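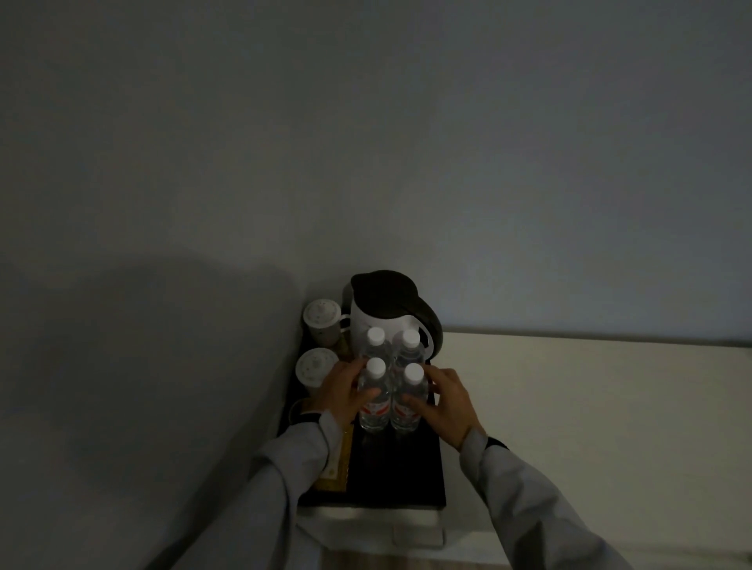 Kettle and lidded mugs on the black tray, guest room at Grendach

From: Rosalie Reisinger
To: Verneck tea list
Date: 2022-01-24
Subject: Re: Lidded mugs in guest rooms, anyone?

Gebhard Baumgartner wrote:

> We are redoing the tea things in our 6 rooms before the summer
> guests come in July, and I keep going back and forth about mugs
> with lids. My wife likes them. I worry that the lids will be
> chipped in a month and that guests will leave them on the
> windowsill and never use them. Gertraud mentioned once that the
> house in Grendach has had them for years. Does anyone here know
> that place, or use lidded mugs with guests at all? Also, tray or
> no tray? At the moment our kettle just stands on the dresser with
> a saucer of tea bags next to it and it looks a bit sad.
>
> Gebhard

Oh Gebhard, yes, get the lids! I have been waiting for somebody to bring this up.

Gertraud is my aunt and she dragged me along to Grendach for 3 nights, so I can tell you quite a lot about their mugs. I put a picture at the top of this message. They are white porcelain with a domed lid and a little knob, and the pattern on the lids is tiny colored flowers, very sparse, so it doesn't shout at you first thing in the morning. I don't normally go for flowers on china and I loved these.

What won me over is the steeping. I'm a slow tea drinker, I put the water on and then I go and look for my glasses or start reading something, and by the time I remember the cup it's lukewarm. With the lid on it was still properly hot when I got back to it, every time. Leaf tea came out better too, rounder somehow – I had brought some of the rolled oolong that Hubert Schnyder sent round to everybody before Christmas (thank you again, Hubert, it's nearly gone) and it opened up beautifully with no teapot at all. I just drank it off the leaves and topped it up. My aunt used her lid upside down as a place to put the wet tea bag, and I think half your guests will do the same.

About chips: I asked Aurelia Aigner, who looks after the rooms there. She bought 50 mugs to begin with and has lost far more handles than lids. The lids that do go mostly go in the sink, when they get stacked inside one another, so now she washes them separately and lets them dry on a towel, knob up. She also said to order extra lids at the same time as the mugs, as it's a nuisance trying to match the pattern later. Hers came through Kováčik. I didn't ask what she paid, sorry, but I can find out if you want it.

And a tray, yes, please! Theirs is black and glossy with a slightly raised rim, and it sits in the corner on a white ledge. I like the dark under the white china very much. The rim is the useful part for me, because I always spill a bit when I pour and it stays on the tray and doesn't creep off under the furniture. A wipe with a dry cloth and it's shiny again. You do see every drop on a black one, I'll admit, so if your water is as hard as ours you may want something paler.

The mugs stand along the left side with the kettle at the back in the middle, handle to the right. I'm right-handed, so I could lift and pour without reaching over anything. Try it out yourself before you settle on a layout – put everything on a baking sheet and make three cups of tea with it, and you'll soon find out what's in the way. I did this at home on my old Jirnelance tray and ended up moving everything!

A small wish from a guest: please leave out enough tea. One sachet each is gone before the suitcase is open. My aunt travels with 20 bags in a sandwich box for exactly this reason and she is generous with them, but still.

If you tell me how wide your dressers are I'll measure my tray at home and let you know whether two mugs and a kettle would fit comfortably. And do send us a picture when the rooms are done, I'd love to see what you choose.

Rosalie

P.S. Hubert, what was the name of the grower? I threw away the wrapper.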